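Notebook, cycle diary study, October

Morning

Went through the returned diaries with Romana. 12 came back in this batch, all from the Flellholm group. Two have no first-day marked for the second cycle, so we can't get a cycle length for those. I wrote to both women and asked if they remember. If the answer is a guess we leave the field blank, same as last time.

Spotting versus bleeding is still a mess. The instruction sheet says to count day one as the first day of full flow, and at least four people have circled the first day of any color at all. Romana found one diary where the woman did it one way in her first cycle and the other way in her second, with a note in the margin saying she had changed her mind. Good note. I wish more of them wrote in the margins.

Decided: we keep both dates. Column for first spotting, column for first full flow. Cycle length runs from full flow to full flow. Romana will go back and fill in the older diaries from Grastel. The codes for those are in the blue binder, not in the shared folder, and she will need to ask Ingeborg for it.

Cramp scores

Zero to ten, once in the morning and once at bedtime. The bedtime scores are much better filled in than the morning ones. Karim thinks people do the morning one at lunch and put down whatever they remember. Could be. We have no way to tell from paper. He wants a time box next to each score in the next printing. Fine by me, as long as the page still fits on one side.

A few people write what they took next to the score, usually ibuprofen or a hot water bottle. There is no place for it on the form. I have been copying it into the comments column word for word and will sort it later. Note for later: "took the usual" appears in one diary on nine different days and she never says what the usual is. Ask.

Also no agreed rule for half scores. Gion rounds up and I had been leaving them as written. We are leaving them as written. Gion will redo his.

Temperature records

Karim plotted the waking temperatures for the people who took them. The rise after mid-cycle is easy to see in most of the charts and hard to see in three. In one of the three she notes night shifts for half the month, and her readings are taken anywhere between 5 in the morning and noon. I marked it as irregular timing and we won't use it to place ovulation. The other two have regular times and flat charts. Could be a cycle without ovulation, could be the thermometer, could be sleeping with the window open. Not going to label them on one cycle each. Both are signed up for a second round.

Callum asked if we could use the charts to say when someone's period is due. No. We tell people that in the information letter and should keep saying it on the phone too.

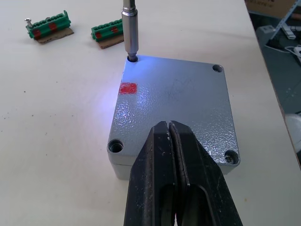
Afternoon

Ingeborg called from the Simard clinic. She has gone through the sign-up list and is worried we are taking people too soon after they stop the pill. Our rule is three months. She would like six, because she sees a lot of long or skipped cycles in the first few months and thinks they will swamp everything else in a group this size. I agree in principle, but we would lose seven people who already have their diaries.

Settled on this for now:

New sign-ups: six months off any hormonal method.
People already in: they stay, with a flag in the table, and we run the summary with and without them.
Anyone who starts a hormonal method during the study: keep the diary up to that date and stop there.

She also reminded me that a copper IUD isn't a hormonal method but does tend to make bleeding heavier, so it needs its own column. We had it under "other." Fixed in the table. The form still says "other" and will until the next printing.

Phone script

Rewrote the part about when to see a doctor. The old text was a paragraph long and Callum said he ends up skipping to the end of it. New version, to be read out slowly:

Soaking through a pad or tampon every hour for several hours in a row.
Bleeding that goes on longer than a week.
Bleeding between periods, or after sex.
No period for three months and not pregnant.
Pain that keeps you home or doesn't ease with your usual painkillers.

Plus the line about fainting or sudden severe pain, which goes first and tells them to get help right away and not wait for us to call back. Ingeborg wants to see the wording before it goes out. Sent to her at 3:40.

Data entry

The table stands at 1,115 diary days. Callum did a second entry on one day in every ten and found mismatches in the flow column, mostly light against medium. Those two boxes sit right next to each other on the form and a lot of ticks land on the line between them. When the tick is on the line we code it as unclear. Don't pick one.

Found the same diary entered twice under two codes, 31 and 13. Deleted 13 after checking against the paper. The real 13 hasn't come back yet.

To do

Romana: spotting dates for the Grastel diaries.
Gion: half scores.
Karim: draft of the form with the time box, the IUD line and a space for medicines. Ask Pluvel what they charge for 500 copies, stapled.
Me: call the woman with "the usual," chase the two missing first days, put the six-month rule in the sign-up letter.
Someone needs to order more return envelopes. We have one box left and the next batch goes out before the end of the month.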